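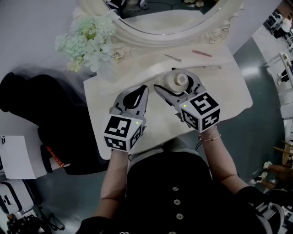
Closing on a small jar from the side, with the marker cubes in plain view.

Search tips Go

Looking after a pair of hand grippers
By Svend Þórarinsdóttir

Wipe the jaw pads with a barely damp cloth before each session – hand cream and powder make them slip. Dust the marker cubes dry, and never use polish on them. Run any cable down beside your forearm with enough slack to turn the wrist.
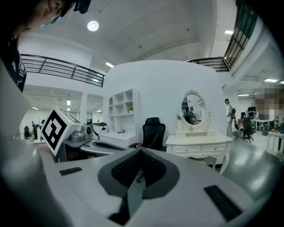 Gripper body and marker cube, with the vanity table further off.

Check the mesh panel for fluff every Tuesday and brush it out. If a jaw sticks, unplug, open it by hand and clean the hinge. Replace pads after 800 grips.

Related tips
Freeing a stiff drawer
Storing the Kernell charger
3 ways to tidy cables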